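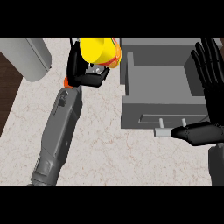
Figure 1. Gobelet jaune à bande orange et rouge, plan de travail en marbre crème veiné (image de synthèse).

Litulico – corpus de notices de vaisselle et d'arts de la table

Présentation
Litulico rassemble 2 457 notices en français consacrées à la vaisselle domestique : gobelets, assiettes, plats de service et couverts. Le corpus est destiné aux travaux de terminologie et de catalographie. Il est maintenu par Darius Avram pour le fonds Guillot.

Contenu
Chaque notice comporte un intitulé, une description libre, une forme et un décor. Le champ « décor » est renseigné pour 1 580 notices ; il demeure vide dans les autres cas et ne doit pas être interprété comme une absence de décor.

Annotation
Les intitulés ont été relus par deux annotateurs. Les désaccords – principalement entre « gobelet », « timbale » et « tasse » – ont été tranchés selon le guide Drenitix, version 3.

Limites
Les notices issues de l'inventaire Lastthorpe ont été traduites de l'anglais et conservent certains calques. Les dimensions ne sont pas normalisées.

Mises à jour
La prochaine révision est prévue en décembre. Les corrections doivent mentionner l'identifiant de la notice concernée.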